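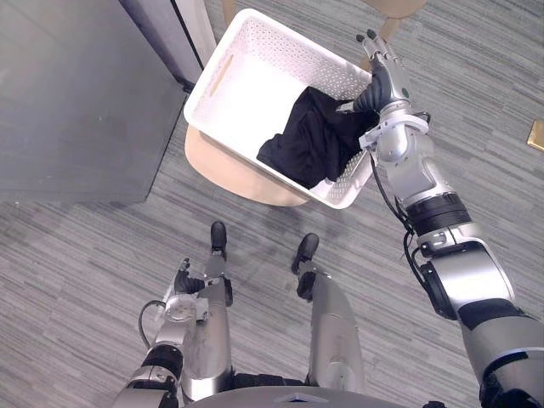 Laundry service promises to halve the washing bill, but the sums are hard to find

2019-10-26

Multthorpe residents will be asked in January whether they want to hand over their washing to a pickup service that claims it can cut a household's laundry costs by "up to 300 dollars a year." The company behind the plan, Molik, has put leaflets through doors on the east side of town and held one public meeting. It has yet to show how it got to that number.

The idea is simple enough. Customers leave their clothes out on collection day, a van takes them to a shared wash house on Afolabi Street, and they come back folded. The monthly fee is 18 dollars. Molik says that is less than most families spend on water, power and detergent, once you add in the cost of replacing a washing machine every so often.

How often is where it gets fuzzy. The leaflet assumes a new machine every three years. Lutz Stüber, who repaired appliances in town until he retired, laughed when he was shown the page. "I have customers who still call me about machines I fixed when their kids were in school," he said. "Three years? What are they doing to them?"

Take that line out and most of the savings go with it. Molik's spokeswoman, Friederike Harms, said the figure was "based on typical use" and that a full breakdown would be published before sign-up opens. Asked whether the company had tested its numbers on real households, she said a trial had been run with 11 homes and that the people in it were very happy. She would not say how long the trial lasted or whether those homes had paid the fee.

One of the 11 did talk. Roswitha Eichhorn said she liked having the time back and had no complaints about the folding. She also said she kept her own machine plugged in the whole way through, for school uniforms and anything needed the next morning. Her sister-in-law, Sabine Eichhorn, dropped out after a sweater came back smaller than it left. Molik paid for the sweater.

There is also the matter of the wash house itself. The building was last used by Konik, a dry cleaner that closed after falling behind on its rent. Molik has asked the town for a reduced rate on the same space, saying the service would save water overall. The town's own staff report says it could not confirm that claim — the company's comparison uses older top-loading machines and half-full loads, and many homes on the east side have neither.

Hannelore Bauerfeind, who sits on the town council, said she was not against the plan but would vote no on the rent cut as things stand. "If it's such a good deal, it should be able to pay for its own building," she said.

Molik says sign-up will go ahead whatever the council decides. The contract on its website runs for a full year, and the page on early cancellation was blank when we checked.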